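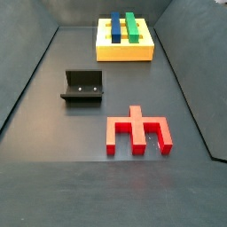
Ranger le garage, suite

27/10/2025

J'ai repris le garage là où je l'avais laissé en septembre. Il restait le mur du fond, les deux étagères métalliques et tout ce qui s'était accumulé devant. J'avais prévu une journée, il en a fallu trois.

La première est passée dans les pots de peinture. Il y en avait de la maison précédente, dont un blanc cassé complètement sec que j'ai transporté dans deux déménagements. Tout est parti à la déchetterie. Ils ne prennent les solvants que le matin, j'y suis donc retourné le lendemain avec les bidons.

Ensuite les cartons. J'en ai ouvert un marqué « divers cuisine » qui contenait des câbles, une bouilloire et les factures de l'ancienne voiture. J'ai gardé les factures par prudence, puis je les ai jetées le soir. Les jouets des enfants sont triés en deux caisses : une pour la cave, une pour Mimoza Gashi, qui tient le dépôt de la rue du Lavoir et qui revend les jeux de construction au kilo. Elle m'a aussi pris le vieux lit pliant et une lampe.

Pour les étagères, j'ai hésité à en racheter. Le modèle en kit que je regardais fait 188 cm de haut et coûte 70 euros, mais il est profond et on ne passe plus à côté de la voiture. J'ai préféré redresser les anciennes et les visser au mur. Les chevilles tiennent mal dans la brique creuse - j'ai dû refaire deux trous plus bas. Une fois fixées, elles ne bougent plus.

Côté établi, j'ai coupé un plateau de 138 cm dans la vieille porte du cellier. Il repose sur deux tréteaux pour l'instant. Je voudrais un pied fixe avant l'hiver, et une prise à hauteur, parce que la rallonge traîne par terre et que je marche dessus à chaque fois.

Il reste les vélos. Celui de ma fille est trop petit depuis le printemps, le mien a un pneu à changer. Je pense les suspendre au plafond, mais il faut d'abord trouver où passent les solives. Si quelqu'un a des crochets qui ne rayent pas les jantes, je veux bien la référence en commentaire.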